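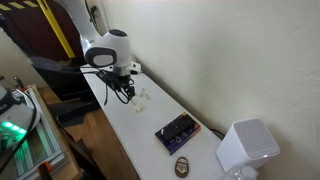
A long white table against a plain wall.

Word games are supposed to be good for us. They keep the mind young, we are told, usually by the people selling them. I have played one sort or another every week since I was 17, and I still can't remember where I put my keys.

The latest to make the claim is Trumance, a spelling game from a small Arnstead firm called Dirketti. The box promises "a sharper memory in 8 weeks". It doesn't say whose memory was tested, or how.
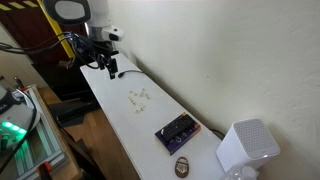 I asked Dirketti for the research and was sent a leaflet. It described a trial of 55 players, all of whom had bought the game already, and who were asked whether they felt sharper. Most did. I feel sharper after a cup of tea.

Bình Sầm runs the Morris, a games café near Arnstead station, and has seen plenty of these boxes come and go.

"People get better at the game," he told me. "They learn the short words, they learn where to put the Q. Does it help them at the supermarket? I've never had anyone come back and tell me."

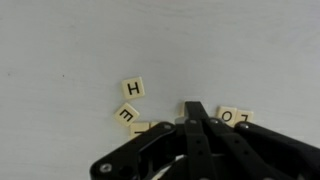
That seems to me the fair question. Practice makes you good at the thing you practise - and a head full of two-letter words is mostly useful for putting down two-letter words. The leaflet has nothing to say on shopping lists, names or birthdays.

None of this makes Trumance a bad game. The rules fit on one side of a card, a round is over before anyone sulks, and six of us played it happily until the last bus. I would just like the promise taken off the lid. 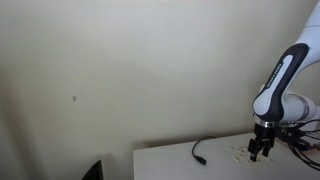

Before you buy

Ask to play a round first. Most games cafés will let you, and the Morris keeps a copy behind the counter.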